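The long table at Undville

The first thing Evangelia Chrysikopoulos does when you come through her back door is ask whether you've eaten, and the second thing she does is ignore your answer. I had eaten, as it happens. I'd had a very decent egg roll at the bakery in Undville on the drive up, and I told her so, and ten minutes later I was sitting in front of a plate of beans and a heel of bread the size of my shoe.

I'd come to write about the shared lunch, which has been going in one form or another for 26 years now, on the same stretch of road between the river and the old Treltotar packing shed. It began with two households who happened to be pruning on the same day and couldn't be bothered going home. These days it moves from house to house through the cooler months and stops in September, when the blossom comes and people have their hands full with their own trees. You bring what you have. If what you have is a jar of pickled onions and an apology, you bring that, and somebody will find a place for it beside the rice.

Pejman Safavi grew up three doors along and remembers being sent to the lunch with a pot wrapped in a towel, walking very slowly so the lid wouldn't rattle. His mother's herb stew was the thing people talked about, and for years she wouldn't write it down, partly because she measured everything by the bunch and the bunches in this country were the wrong size. He makes it himself now. He thinks it's close. His uncle, Manouchehr Hosseinzadeh, thinks it wants more dried lime, and has thought so out loud at every lunch I've attended, with his mouth full, on his second helping.

What I like about it (and I've been to a good many food festivals with marquees and wristbands and a colour-coded map, so I say this with some feeling) is how little anyone fusses. The chairs don't match. The salad arrives after the cake. At Apinya Suksawat's place last winter there were 15 of us wedged along a verandah meant for half that, elbows in one another's soup, while the rain came down so hard we had to shout for the salt, and I can't remember a meal I've enjoyed more!

Apinya moved here from the city with her husband, Lertchai Thammasiri, after he got work with the irrigation crew. She told me she spent her first year waving politely at cars. Then Evangelia knocked with a bucket of quinces and no explanation of what to do with them, and Apinya, who had never met a quince, cut one up raw and very nearly lost a filling. She went back down the road to ask. That was the start of it, she says, and she still thinks Evangelia did it on purpose.

The fruit is a sort of currency up here. Everyone has too much of something, and never at the same time, so it travels. Lemons go out, mandarins come back, a bag of feijoas turns up hanging off the gate with no name on it and you spend a week working out whom to thank. Lertchai keeps a bowl by the door for whatever has been left that day, and he'll press something into your hand as you go, whether or not your hands are already full.

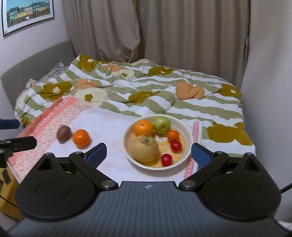
I asked Evangelia whether she worried about it carrying on. Two of the old orchards have sold, one of them to people who come up only for holidays, and the young ones go off to study and get used to ordering dinner on their phones. She was drying a platter at the time and she took so long over it that I thought she hadn't heard me. Then she said that the holiday people had come to the last one, had brought a shop-bought quiche, and had stayed until dark. She'd given them the recipe for the beans. She'd also told them, quite kindly I'm sure, about the quiche.

Manouchehr drove me back to the turn-off with his window down and a box of his lemons on my knees, explaining dried limes to me all the way to the bridge. The next lunch is at his house. I've been told to bring a chair.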